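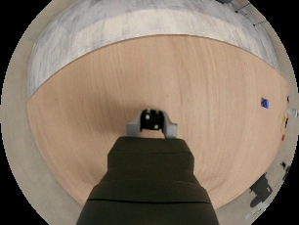 Sep 19, 2023 -- twin-arm sim bench, small-parts table

Left arm dropped the die again. Same sort of drop as the last lot, fingers reporting closed and force reading healthy right up to the moment the thing squirts out sideways. I've finally got it to happen on demand though, and I am far too pleased about that!

Background for anyone picking this up cold. The job is the usual one: pick a small item off the big wooden table, carry it to the mat, let go. Arms are on the Hunon controller build, contact and friction come from the Dostix solver, and the wrist views are rendered with the wide lens so they match what we'd have on the real bench. Since the April scene update we've been getting drops that look random. They happen with hard little items and hardly ever with anything that has a neck or a lid to hold on to. The grip monitor says nothing at all, and that's what bothers me more than the drops. A drop is a nuisance. A monitor that swears blind you are holding something when you aren't is a safety matter, and it would be one on real hardware too.

What I did today:

Restarted from a clean scene and turned off all the lighting variation, so that at least the pictures would stop changing under me. Put the random seed back to the one from the old fault sheet. No drop. Tried it again with the mat turned, no drop. Tried it with the arm coming in from the far side, no drop, and by this point I was starting to think I'd fixed it by looking at it sternly.

Then I let it run as a loop overnight-style, 500 picks, no pauses between them, and it started. Nothing early on. Once it had started it kept happening, and it got worse the longer the loop ran. Restart the sim, clean again. So it builds up! Lovely clue, and it had been hiding in plain sight, as every one of our checks begins with a restart.

Next I logged the finger positions straight out of the solver and put them beside what the controller thinks they are. They agree perfectly after a restart. After a long run they don't. The controller's idea of the gap between the fingers has crept, always in the same direction, and the grip force is worked out from that gap and not from the contact itself. So the controller believes it is squeezing, the monitor believes the controller, and the solver (the only one of the three telling the truth) has the die resting between two fingers that are barely touching it.

Went looking for where the creep comes from. It's in the open-and-home step between picks. The fingers are told to open fully, and the controller takes its zero when the open command times out, not when the fingers get to the stop. If the last pick ended with the wrist turned, the fingers are a hair late, and the zero is taken a hair early. Every pick adds its bit. I had to read that part of the code three times before I believed it.

The yellow piece was next, as it's an awkward shape and I wanted something unlike the die. 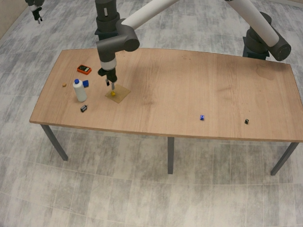

It behaves differently, and it took me a while to see why. With the die, the two faces are flat, so a weak grip will still hold for a time and then let go during the swing. With an irregular bit the fingers find a high spot, and it either rolls out at once or stays put for the whole move. So the yellow one hardly shows up in the drop log at all: the early slips get written down as missed picks. We've been filing one fault under two names for months. I went back through the missed-pick list with that in mind and there's a fat cluster of them late in the long runs, just where the drops are. Very satisfying plot. I've put it on the shared drive with the axes labelled and everything.

Now the safety side, which I want written down properly.

The release check uses the same gap figure. If the gap is wrong, the arm can decide it has let go when it hasn't, and lift away with the item still in the fingers. I forced this by putting a false offset of 2 mm into the zero and yes, it does it. It then goes straight on to the next pick with something in its hand. In sim that's funny. With a second arm sharing the table it is not funny, because the other arm plans its route as if that gripper were empty.

I also checked whether the shared stop still works in that state. It does. Both arms halt, both hold position, and neither tries to be clever on the way back up. Good. That part was written years ago for the old Rodrigues cell and it's still the most solid thing we have.

Changes made, all on my branch, none merged:

Zero is now taken only when both fingers have been still at the stop for 7 steps in a row. If that doesn't happen, the arm faults and says so in plain words.

Grip monitor reads contact from the solver as well as the gap. If the two disagree it stops the arm. I've left the limit tight on purpose, so expect some false stops until we've tuned it.

Drops and early slips go in the same log under one name.

Ran it for 3,000 picks with the new zero and the gap stayed flat the whole way. Not a wobble! I did get false stops from the monitor, nearly all on the blue block, when one finger lands before the other. That one's a tuning job and I don't mind it.

Still to do:

-- Put the long loop into the standard checks, with no restart in the middle.

-- Find out whether the Rokgate grippers take their zero the same way. The driver was copied from ours, so I'd bet on it. Until somebody has looked, please don't run long unattended loops on those.

-- Tell the other arm's planner what this gripper is holding, or at least that it isn't sure.

-- Slow the wrist down on the way home and see if the late fingers go away by themselves. I'd still keep the new zero either way.

Old logs are untouched if anyone wants to check my sums. The forced-offset run is in the folder marked with today's entry, and it needs the old controller build or it will just fault at the first pick.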